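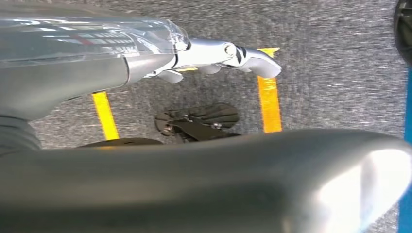 By the Katuvard how-to desk
Filed under Floors and Layout
Updated in September

How to Tape a Rectangle on Low-Pile Carpet

Yellow tape on gray carpet is easy to see and quick to put down. It is also easy to get wrong. Lines drift, corners end up out of square, and a month later the ends start to lift. The method below works for a work zone, a play area, a parking spot for a cart, or any other rectangle you want to keep clear or keep things inside. It is meant for low-pile carpet and carpet tile. On shag or deep plush, tape won't hold for long and you are better off with a mat.

What you need

A roll of bright cloth tape or carpet marking tape
A tape measure
Painter's tape
A pencil
Scissors or a utility knife
A vacuum
A small hand roller, or the back of a spoon

Picking the tape

Cloth-backed tape bends with the carpet fibers and tears cleanly by hand. Vinyl floor tape is made for hard floors and tends to let go of carpet at the ends. Ordinary duct tape sticks well but can leave a gummy strip behind, and on a rented floor that matters.

For color, look at the carpet first. A speckled gray carpet hides a lot, including thin lines and pale colors. Yellow stands out well against both the dark and the light fibers. White looks fine on the first day and dingy after that.

Whatever you buy, stick a 10 inch piece in a corner behind a door and leave it overnight. Pull it up in the morning. If it takes fibers with it or leaves a residue, try another roll.

Step 1. Vacuum

Go over the area twice, the second pass at right angles to the first. Do the strip just outside the rectangle too. If you have shampooed the carpet, wait until it is fully dry at the base of the pile. Press a paper towel into it to check.

Step 2. Set the first line

Choose one long side and line it up with something that is already straight, such as a wall or a seam between carpet tiles. Measure out from the wall at both ends and mark each point with a scrap of painter's tape and a pencil tick. Don't trust your eye here. A line that is off by half an inch looks fine while you are kneeling next to it and crooked from the doorway.

Step 3. Find the other corners

Measure the short sides from your two marks and put down scraps for the far corners. Then measure both diagonals. If they match, the rectangle is square. If they don't, slide the two far marks sideways together, the same direction and the same distance, until they do. Our practice zone in the Pondon room is 7 feet by 9 feet, and the first try needed a fair amount of sliding.

Step 4. Lay the tape

Start at a corner. Stick down the first few inches, unroll a length, hold it just above the carpet over the next mark, and lower it. Keep it straight but don't stretch it. Stretched tape shrinks back and pulls its own ends loose.

Work in one long piece per side if you can. If you have to join two pieces, overlap them by a couple of inches.

Step 5. Make the corners

Run one strip all the way to the outside edge of the corner and lay the next strip over it at a right angle. Trim with scissors before you press it down. If you use a knife, slide a piece of stiff card underneath first - a blade will go through carpet backing very easily.

You don't always need a closed outline. Short pieces turned in at the corners are enough to show where a zone ends, and they use less tape. Leave a gap in the line where carts or chairs go in and out.

Step 6. Press it down

Go over every strip with the roller, from the middle toward the ends. Spend extra time on the corners and on any overlap.

Keeping it down

Vacuum along the tape instead of across it. Check the ends once a week. When one lifts, cut off the fuzzy part and patch with a fresh piece - pressing the old end back down rarely lasts.

Replace the whole line when the edges turn gray.

Taking it up

Pull slowly, keeping the tape low and folded back over itself. Warm a stubborn strip with a hair dryer on the low setting. Dab any leftover stickiness with rubbing alcohol on a white cloth, after testing a hidden spot. Brush the flattened pile up with your fingers and vacuum once more.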